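Reading corner: books for small children in two languages

Dear parents and grandparents,

Many of you wrote to me after the last newsletter and asked the same question: where can we find good picture books when the family speaks one language at home and another one at school? I am not a teacher, only a mother of two girls who has lived in three countries, but I have bought and borrowed many such books and I am glad to share what I have learned.

Our own shelf at home began with one box from my mother. She sent ten books, all of them old, and some had my name inside in pencil. My elder daughter loved them at once. The younger one did not want to hear them at all, she wanted only the English book about the bus. For some months I was worried about this. Then I spoke with Poonam Dhillon, who leads the Saturday story hour in Nyberg, and she told me to stop choosing for the child. Put the books low, she said, with the covers to the front, and wait. I waited nearly until spring. Now the little one brings me the hedgehog story every evening, and I am not allowed to skip any page.

The series we like most at the moment is Skundon, from the small publisher Sevonon. Each story is printed in two languages, one on the left page and one on the right. The sentences are short and they rhyme in both languages, and I know that this is hard work for a translator. The pictures are calm, without too many things in them. My only complaint is the paper of the covers, which bends quickly if the child takes the book to bed. The stories about the market and about the lost boot are the best two. The one about the dentist is a bit long for children under four.

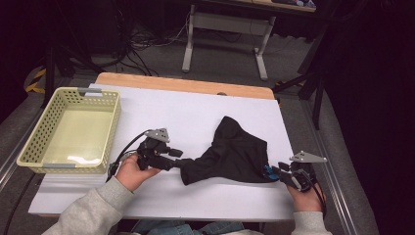

If you do not want to buy, please remember the library in Starska. The children's room has now 2,768 books, and 1,269 of them are in a language other than English or have two languages inside. You may take ten at one time on a child's card, and you can keep them for four weeks. Ask at the desk for the yellow list, because the books in two languages do not stand together on one shelf — they are placed by age, and without the list you will search for a long time with an impatient child next to you.

Some of you asked how we read them. At our house the rule is simple: the person who reads chooses the language. My husband reads the right page, I read the left page, and the girls correct us both. If a word is not known we do not stop to explain it each time. Often they understand it from the story two pages later. When my mother visits she reads everything in her own way and changes the endings, and they like this most of all.

One more thing about age. The number on the back of the book is often too high or too low, so please do not follow it strictly. My elder girl is seven and still asks for board books when she is tired.

The book swap will be again in September, in the small hall next to the library. Last time we had 70 books on the tables and at the end only four were left, all of them about tractors. Bring what your children do not read any more, also with a torn page if it is well repaired. Please do not bring colouring books which are already coloured. Zorica Nikolovski is keeping the list of families who want to come, and you can give her your name after the story hour or write it in the notebook at the library desk. Tea will be there, but please bring your own cups.

With warm greetings, and until the next letter
23 August 2019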